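Company > About Zirkden > Who we are

Print this page | E-mail this page

About Zirkden

Zirkden is a calibration and repair laboratory for laboratory and industrial balances, thermometers and pipettes. The company was founded in Nikville by Tomás Mac Carthaigh, who had previously serviced weighing equipment for dairies and feed mills. The head office and main laboratory are still in Nikville. A second site, in Ocampo, handles pipettes only.
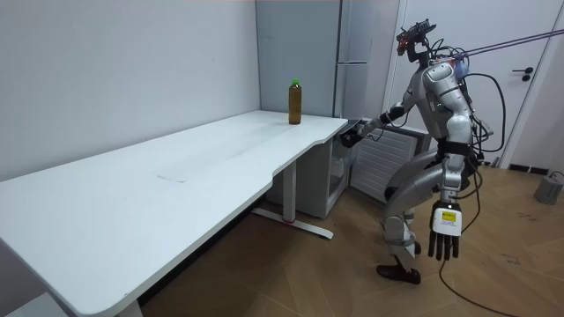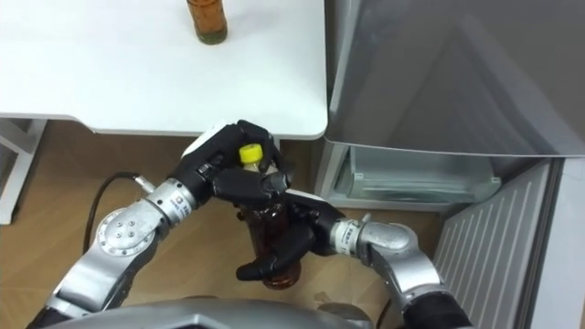 White worktops at Zirkden, Nikville

What we calibrate

Most of the work is on analytical and precision balances. Each instrument is tested for repeatability, eccentricity and linearity, and the readings are recorded before any adjustment is made. If an adjustment is needed, the full set of readings is taken again. Both sets appear on the certificate. Customers who keep drift records should use the "as found" figures, not the "as left" figures.

Liquid-in-glass and digital thermometers are checked by comparison in a stirred bath. Pipettes are tested by weighing delivered volumes of distilled water, with corrections for air density and water temperature. The standard test is 10 deliveries at each of 3 volumes. A shorter test is available for pipettes used in teaching, and the certificate states which test was used.

We do not calibrate pressure gauges, torque tools or electrical meters. Requests for these are passed to Werkach, a separate company with which we share a courier run but no ownership.

Laboratory conditions

Balances are left switched on in the weighing room overnight before testing. Room temperature and humidity are logged throughout, and the log for the day of the test can be supplied on request. Reference weights are stored in the same room and handled with forceps or gloves. They are sent out for recalibration every March, and during that period a duplicate set is in use.

On-site visits

Large balances and floor scales are calibrated where they stand. The technician needs a level surface, access to a power outlet and a room free of drafts – open loading doors are the most common cause of a postponed visit. Please clean the pan and the surrounding area before the visit. Instruments used with biological or radioactive material require a signed decontamination form, and work will not start without it.

People

Tomás Mac Carthaigh remains technical manager and signs all mass certificates. Kohei Yoshida runs the Ocampo site and is responsible for volume measurement. Before joining Zirkden he maintained dosing equipment at a dye works. The company now serves 52 contract customers, mainly water laboratories, colleges and small food producers.

Certificates and records

Certificates are issued as signed electronic files. Paper copies are available at extra cost. The certificate number has two parts – a site letter and a serial number – and both are needed when ordering a duplicate. Page revised 27th October.

Print this page | E-mail this page

Comments (3)

rlk_waterlab
Does the short pipette test cover multichannels? The price list only mentions single channel.

Zirkden Ocampo
Yes, but every channel is tested and charged separately. The price list will be corrected.

M. Dorrance
We had a top-pan balance back from Nikville with the leveling feet wound all the way in. Easy to fix, but a note in the box would help anyone who doesn't check the bubble first.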